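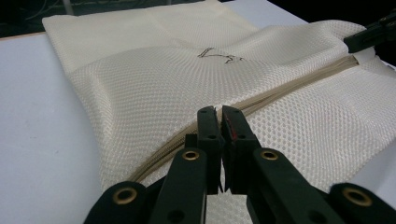

**Laundry notes, October 28, 2019**

Mesh bags for delicates are back in the Skoser linen store, shelf 174. They are a fine polyester net with a honeycomb pattern, cream, closed by a beige coil zip on tan tape.

- Fill to half. A packed bag does not rinse through.
- Close the zip fully before loading. If the net has folded over the teeth, lay the bag flat and draw the fabric taut on both sides first.
- Load no more than 2 bags per drum.
- Mark bags in black marker on the mesh, clear of the zip.
- Air dry only.

Bags with torn net go to the Garrido counter for exchange.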